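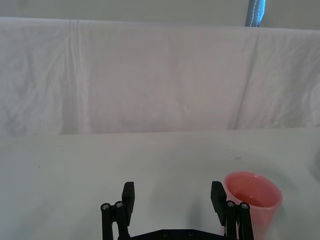 Fig. 2. Cloth hung behind the table, hem down at the tabletop.

2 min read

Section 9: Hanging the Trultine backdrop

1. Clear the table. Wipe it down, let it dry. Smudges show up on white, so go over it twice.
2. Shake out the cloth. Fold lines running top to bottom are OK, sideways ones look worse. Iron on low if you have teh time.
3. Drape over the top edge. Hem should come down to the table, no gap.
4. Flatten the middle panel first, then the sides. Don't pull hard.

Note: cloth is part no. 1155. Older Kurup cloths are a bit short, don't mix them.

5. Put one item out, near the center. Check for shadows.
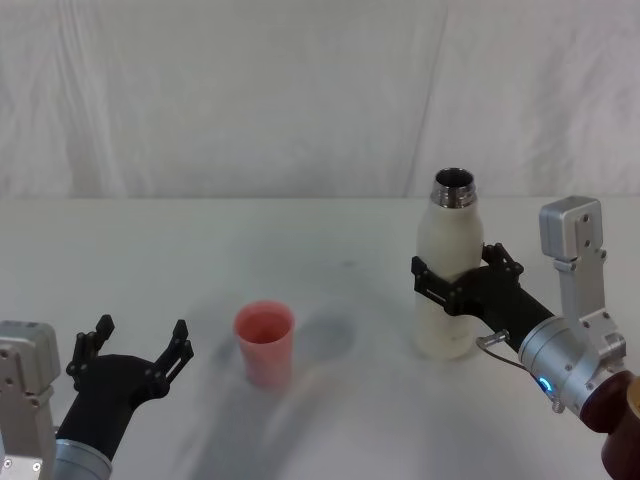

Fig. 3. Pink plastic cup near the center, soft gray shadow on the table.

6. Shadow too dark? Move the lamp back and check agian.

CAUTION: Keep lamps off the cloth. Switch off before refolding.

Spare cloths: ask Raili Heiskanen, ext. 43.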